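Wonau car share: progress to the end of March

To: Agnese Jankauskaitė, Dhillon Fund
From: Rasmus Kütt

The short version is that the cars are fine and the chargers are a trial. We now have 12 electric cars on the books and 76 paying members, which puts us where the plan said we would be by summer. Please enjoy that sentence, as the plan and I part company further down.

Pricing took up most of the quarter. We started with a flat monthly fee and discovered that people who pay a flat fee drive to the postbox. Mārtiņš Sakalauskas moved everyone on to a small fee plus a charge by the hour in February, and bookings dropped for a fortnight before climbing back. Three members left. One has since rejoined and would like it known that he is still cross.

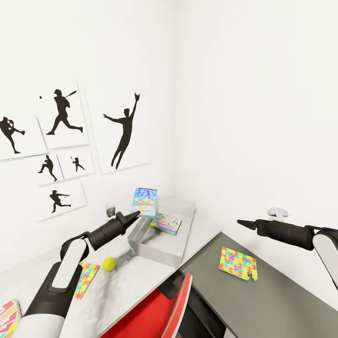
The Skukasia booking app has behaved itself since the update, apart from one Wednesday when it offered every car in Wonau to the same woman in Numham. She took one. Rachid El Ouafi has asked the supplier for a written account of the fault and has so far received a very polite acknowledgement.

Chargers, then. Seven of the planned posts are live. The remaining three are in the ground at Numham, wired up and waiting for the network company to connect them. We have been given a date, then a different date, and most recently a reference number. Until they go live the Numham cars are charged at the depot and driven back, at a cost in staff hours that you will find in the budget sheet under "other" — I did think about a better heading.
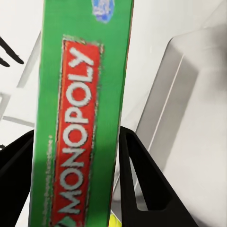 Monopoly box, with the name running up its side.

Insurance was renewed without a fight, though the excess for drivers under 25 has gone up. We have passed this on in full and had fewer complaints than I was braced for.
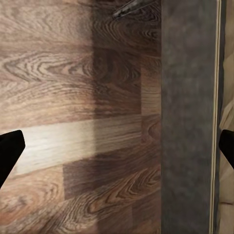 Next quarter's spending is mostly on the cars' insides. Kvido Tichý wants hard-wearing mats throughout, having seen what a wet winter does to pale carpet. He would go for something as mixed as a floor with planks running from near blond to deep chocolate, on the grounds that mud could pass for part of the pattern. The supplier does black or grey. We have asked for prices on both and will send them with the April figures.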